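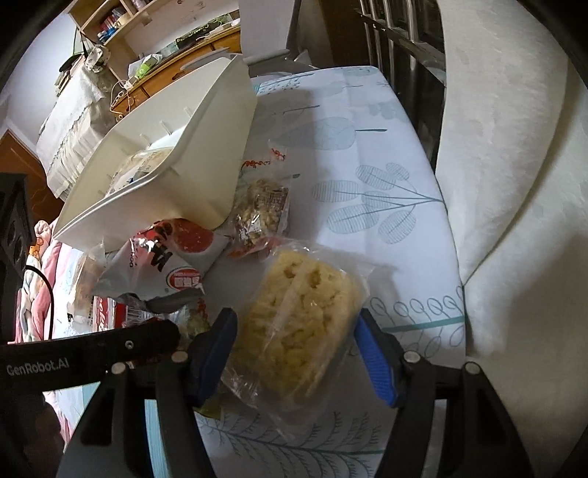
A puffed snack in its clear bag, on a white sheet.

Print | E-mail

I want to say something in defence of weighing. In most home baking recipes I still find flour measured by the cup, and I think this habit makes many people believe they have no talent for cakes.

When I moved to this country I tried a sponge from the back of a Biltix flour bag. It asked for cups. I took a cup from my cupboard, a big one for tea, and the result could be used to hold a door open. The second time I bought the proper measuring cup, and the cake was better but still dry. Only later I put the same cup of flour on my scale, one time spooned gently and one time pushed down. The difference was 28 grams. For one cup! In a recipe with three cups, this is already another cake.

My neighbours in Dogbe tell me that their grandmothers never weighed anything. I believe it. But those women baked the same five things every week, and their hands knew the dough. I bake on Thursday evening, when I am tired, and my hands know very little.
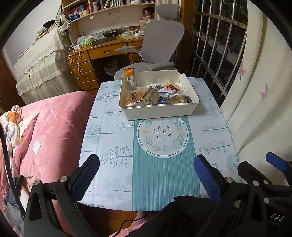 Packaged snacks in a white tray, and a table runner with the words "Now or never".

Some people say that a scale makes baking cold, like a laboratory. I do not agree. With a scale I put the bowl down, pour until it shows 215, press the button and pour the next thing. There is less washing, and I can talk with my children at the same time. My old Gumis scale has a scratched glass and it still does the job.

I ask only one thing from people who write recipes: please give the grams. Put the cups next to them if your readers like cups — there is space for both on the page.

1,462 shares | 28 comments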